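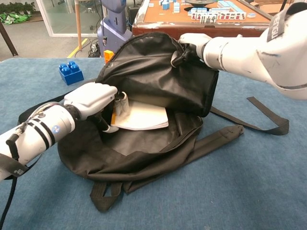 White booklet with the orange-yellow edge, in a black backpack.

Supply drive, last call!! Drop-off closes Thursday at 7, side door at Imness Hall, not the front. Bring what you have. We are still short on backpacks for the older kids, plain colors go first. Also glue sticks, scientific calculators, wide ruled paper. No more crayons please, we have crayons until the end of time.

Money total so far is $1512, which beats last July by a mile. Thank you Cirnell Street neighbors, thank you Longo Bakery for the jar on the counter. Jaruwan Thaweesak has the receipts if anyone wants to see were it went.

Packing is Saturday morning. Need 15 people, have 12, so 3 more. Bring a box cutter if you own one. Coffee yes, parking no, use the Erkbridge lot behind the library.

Used bags are fine if the zippers work. Check the pockets first, last year we found a retainer and somebodys house key. Key is still at the desk.

Questions to Nazareno Monti, text is better then calling. School lists are taped up by the coat rack.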